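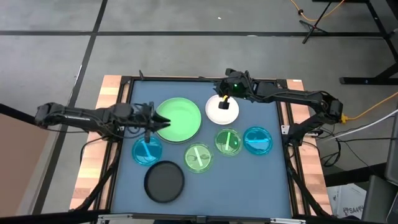

Zoriana thinks I'll be eating my words by next July. She said so twice, once over coffee and again in a message at eleven at night: give it a year and the arms will put the plates away faster than I can. I wrote back that my nephew puts the plates away faster than I can, and he's paid in cereal.

Spent most of the day at Ruvular watching the two arms with the dishes. Plates and lids on a blue table, good light, no sink, no grease, no kid wanting juice in the middle of it. At home the lids are in a drawer that only opens if you push the big pot down with your other hand. I'd like to see that drawer on the table.

The lids are what I keep coming back to. A plate has a rim you can get hold of. A see-through lid lying flat, two fingers, no fingernails... I have trouble with those myself. Bukola Ekwueme says the Kositz people claim 900 clean pickups on theirs. Clean by whose count? And how many plates did they start with? She didn't know and neither did the brochure.

Asked what one arm costs and got "it depends," then 4000 if you shop around, then a change of subject. So double it for two, and somebody on salary standing next to them. I washed dishes at the Londano for some 12 dollars an hour and nobody had to restart me.

I'm not against it. My mother's hands are bad now and I'd buy her one tomorrow if it could empty a rack without me driving over. It can't. Zoriana says yet. Fine, yet.

Need to call Mom about the drawer. Bring the screwdriver.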